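RECORDS AND OFFICE PRACTICE
Handout 7: Sorting and Storing Small Supplies
Instructor: Maysoun Moussa
Revised 17/12/2023

Purpose of this handout

Students who complete this unit should be able to plan a supply area for a small office, label it in a consistent way, and keep a simple stock record. The reading for this unit is the second chapter of the course packet. Please bring the packet to class.

1. Grouping

Supplies are grouped first by use and then by size. Items used together, such as envelopes and postage labels, belong in the same group even when they differ in shape. Items that merely look alike should be kept apart if different staff members need them. In the Joltley case, pens and markers were stored together, and the front desk ran out of pens while the stock record still showed a full supply.

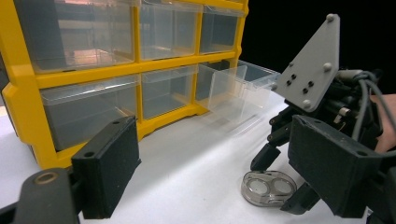
A group that has outgrown its space should be divided before a new location is opened for it. The division is recorded on the stock sheet on the same day, with the initials of the person who made the change.

2. Labels

Each storage location carries a short code and a plain name. The code is written first. Codes are never reused within the same year. Handwritten labels are acceptable during the first month of a new system and should then be replaced with printed ones. Abbreviations must appear on the office list; personal abbreviations are a common source of error.

3. Reorder points

The reorder point is the quantity at which a new order is placed. It is found by multiplying average daily use by the delivery time in days, and then adding a reserve.

Worked problem: The Brelon office uses 100 mailing labels per day. Delivery takes 7 days. The office keeps a reserve of 210 labels. The reorder point is 700 plus 210, or 910 labels.

Students should note that average use must come from the stock record and must be reviewed in October, when many offices see heavier mail.

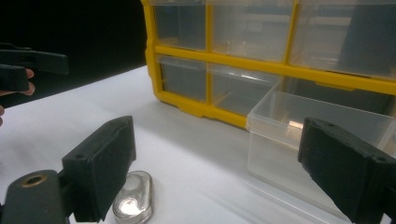 Figure 2. Open gripper, white tabletop.

4. The stock record

A stock record has columns for date, item code, quantity received, quantity issued, and balance. Entries are made in ink. An error is struck through with a single line and initialed; it is not erased or covered.

Assignment

Read the Hakim case in the packet and prepare a stock sheet for the office it describes. State the reorder point for each item and show your work. Submissions are limited to two pages.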